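Home | Days Out | Workshops | Food | About

Finishing day at the Bellamy open house

07/12/2018

I've driven past the Bellamy furniture works for years and always figured it was closed to regular people. Then my neighbor Solange Sales mentioned they open the doors twice a year, so off we went with a thermos and a bag of peanut butter crackers. Parking was in the field behind the building (bring real shoes, it's all ruts).

They take you through in groups of 30. Ours went straight to the lumber shed, where Lahcen Lamrani talked about drying maple and let us sniff different boards, which I enjoyed way more than I expected! Cherry smells kind of sweet. Red oak smells like a wet dog, sorry. After that came the joint shop, very loud, and then the finishing room, and I could've stayed in there all afternoon.

The whole wall is sample chips, 102 of them, running from almost white to nearly black. Lahcen says most people come in asking for dark and go home with something in the honey range. I get it — I've wanted a honey-colored nightstand since I was a kid.
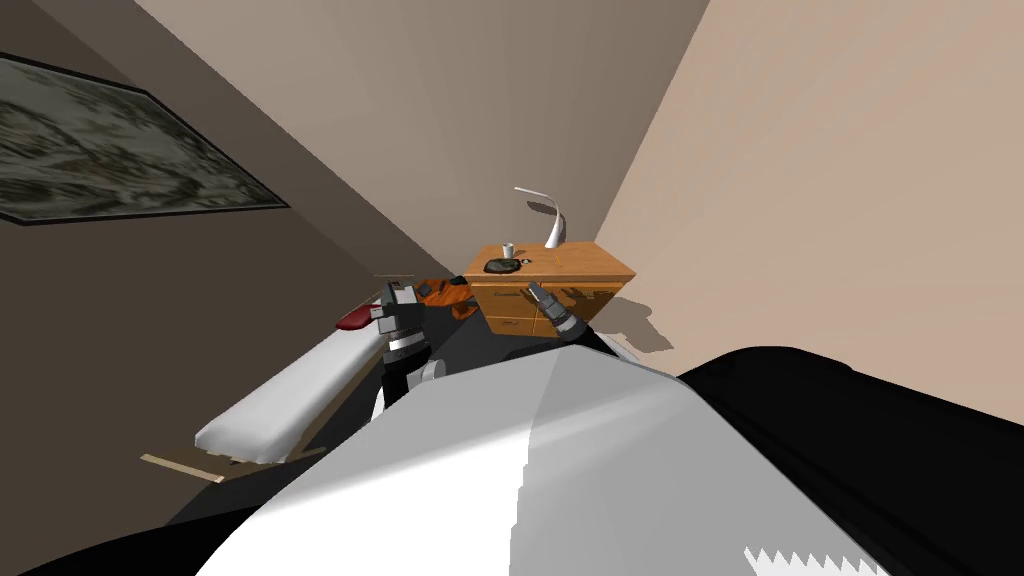
Nightstand in an orange-honey finish, with a painting high on the wall.

Lunch was chili and cornbread from the Prarnum Grange table, six bucks, and they ran out of cornbread before one o'clock. Go early. Solange got the last square and did not share.

In the afternoon we sat in on the drawer class with Wael Mahrous. He fits every drawer by hand, then rubs the runners with plain candle wax. I went home and did it to my kitchen drawers that same night. He also passed around an old dresser drawer from 66 years back and it still slid like butter. New dressers start at $400 in the seconds room, and the flaws are tiny, mostly a bit of uneven stain on the back. I'm still thinking about one.

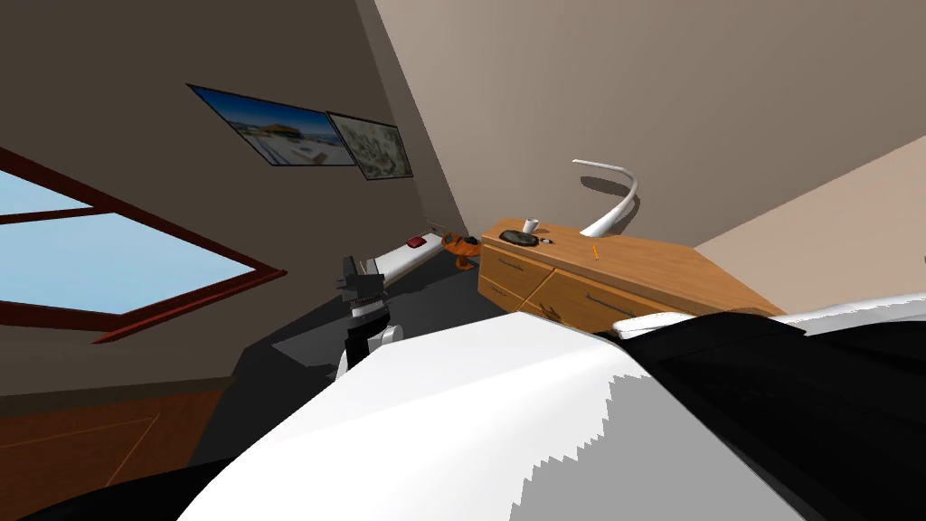
Can you buy from the seconds room without taking the tour?
Only after three, once the last group has gone through. Pay at the front desk, and they'll hold a piece for you until the following week.

Next open house is in January. Dress warm, the lumber shed has no heat.

14 shares | 5 comments

Recent posts
Dotcombe Apple Fair: go for the fritters
A rainy morning at the Cliltia button museum
Two hours in a broom shop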